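이번 달의 한 편: 드라마 〈카마르고〉 시즌 2

지난 호 끝에 살짝 예고만 해 두었던 〈카마르고(Camargo)〉 시즌 2를 드디어 다 봤습니다. 주말까지 아껴 두려고 했는데 첫 회를 틀고 나니 도저히 멈출 수가 없더라고요. 새벽 두 시에 물 한 잔 마시러 일어났다가 그대로 다음 회를 눌렀습니다. 부부 상담실이라는 좁은 공간에서 이렇게 숨 막히는 이야기가 나올 수 있다니요!

시즌 1을 놓치신 분들을 위해 짧게 정리할게요. 주인공은 항구 도시 클로넌우드(Clornurwood)에서 상담실을 운영하는 부부 상담사 비야 얀카우스카이테입니다. 결혼한 지 오래되어 서로 손도 잘 잡지 않는 부부, 아이가 태어난 뒤 각방을 쓰게 된 부부, 말은 잘 통하는데 잠자리 이야기만 나오면 입을 다무는 부부가 차례로 찾아옵니다. 그런데 비야 자신도 남편 이바르스 심쿠스와 벌써 여러 달째 서먹한 사이죠. 남의 침실 문제는 그렇게 섬세하게 풀어 주면서 집에 돌아오면 식탁 끝과 끝에 앉아 밥을 먹는 두 사람의 모습이 시즌 1 내내 마음에 걸렸습니다.

시즌 2는 이바르스가 짐을 싸서 동생 집으로 간 다음 날부터 시작합니다(예고편에 나온 내용이니 스포일러는 아니에요). 비야는 아무 일 없다는 얼굴로 출근하고, 그날 첫 손님으로 긴타레 바실리아우스카스가 들어옵니다. 남편이 요즘 자기를 피한다며 눈물을 글썽이는데, 이야기를 들을수록 뭔가 앞뒤가 맞지 않아요. 남편의 직업이 한 번은 배관공이었다가 다음번에는 지리 교사가 되고, 결혼기념일도 자꾸 바뀝니다. 비야는 이 사람을 내보내야 할지 계속 들어야 할지 고민하다가, 결국 듣기로 합니다. 저는 이 선택이 참 좋았습니다. 거짓말을 하면서까지 상담실에 앉아 있고 싶은 마음에도 사연이 있을 테니까요.

가장 이야기하고 싶은 건 4회입니다. 82분짜리 특별 회차인데, 상담실 밖으로 단 한 번도 나가지 않아요. 긴타레와 비야, 그리고 중간에 예고 없이 들어오는 지드루나스 톰까지 세 사람이 말하고, 듣고, 한참을 가만히 있습니다. 욕망을 말하는 장면이 이렇게 많은데도 카메라는 거의 얼굴과 손만 보여 줘요. "당신이 마지막으로 원한다고 말한 게 언제였어요?"라는 대사가 나올 때는 저도 모르게 숨을 참았습니다. 같이 보던 사람과 눈이 마주쳐서 둘 다 웃음이 터지긴 했지만요.

각본을 쓴 다리우스 루세는 제작 노트에서 4회 대본의 초고가 3353단어였고, 촬영 전까지 1830단어로 줄였다고 밝혔습니다. 거의 절반이 사라진 셈인데, 보고 나면 그 빈자리가 느껴져요. 대사가 빠진 곳마다 찻잔 내려놓는 소리, 외투 단추 만지는 소리가 들어가 있거든요. 꼭 이어폰을 끼고 보시길 권합니다.

물론 아쉬운 점도 있습니다. 간호사 출신 접수 담당자의 연애 이야기는 5회에서 갑자기 커졌다가 6회에서 슬그머니 사라져요. 시즌 3을 위해 남겨 둔 걸까요? 그리고 이바르스의 동생이 나오는 저녁 식사 장면은 두 번이면 충분했을 텐데 네 번이나 나옵니다. 그래도 마지막 회에서 비야와 이바르스가 현관에 나란히 앉아 신발 끈을 묶는 장면 하나로 저는 다 용서했습니다.
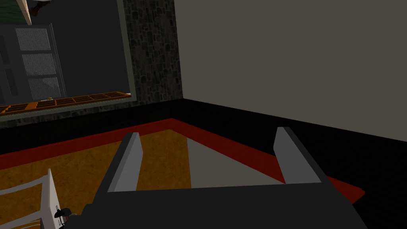

주황빛이 도는 갈색 바닥 위로, 밝은 회색 판 두 개. 컴퓨터 그래픽.

음악 이야기도 빼놓을 수 없네요. 이번 시즌은 밴드 플라로우(Plarow)가 맡았는데, 첼로와 낡은 오르간 소리만으로 상담실의 공기를 만들어 냅니다. 엔딩곡은 회차마다 조금씩 길어져요. 저는 3회쯤 가서야 눈치챘습니다. 건너뛰지 말고 끝까지 들어 보세요!

제작사 베눌로프(Benulov)에서는 7월에 감독판을 따로 공개한다고 합니다. 4회의 잘린 대사 일부가 돌아온다는데, 반갑기도 하고 조금 걱정되기도 합니다. 저는 그 침묵이 꽤 마음에 들었거든요. 공개되면 바로 보고 다음 호에 비교해서 적어 볼게요.

참고로 성인 시청 등급입니다. 노출은 많지 않지만 대화가 무척 솔직해서, 가족이 모인 거실보다는 조용한 방이 어울려요. 이미 보신 분들은 긴타레의 마지막 편지를 어떻게 읽으셨는지 답장으로 들려주세요. 저는 진심이었다는 쪽입니다. 편집부 안에서도 의견이 반반이에요.

문의: 이 메일에 바로 답장해 주세요 | 수신 거부 | © 편집부. 무단 전재 및 재배포 금지 | 맨 위로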